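Imutik releases Hustero 16 with new tethering panel

Imutik has released version 16 of Hustero, its camera tethering program for desktop computers. The update moves pairing out of the preferences window and into a panel beside the live view. Wired connections start as before; wireless pairing now asks for a code shown on the camera.

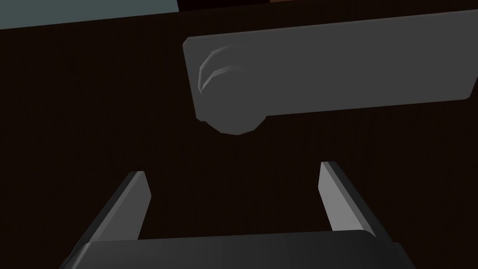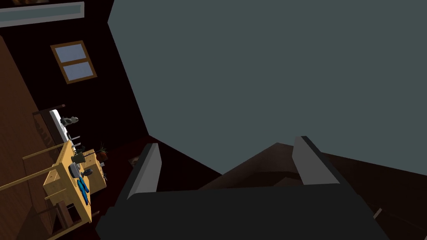
Rendered views, both with a plain gray-blue area and dark brown surfaces.

The preview cache now holds 400 files – the old limit was 200 – and can be moved to an external drive. Imutik lists 467 supported camera bodies, and the Chiang plug-in for batch renaming works without changes. Saved sessions open in the new version but can't be opened again in older ones.

Users of the Stastmont color profiles need to reinstall them after updating. A fix for slow transfers over long cables is planned for May.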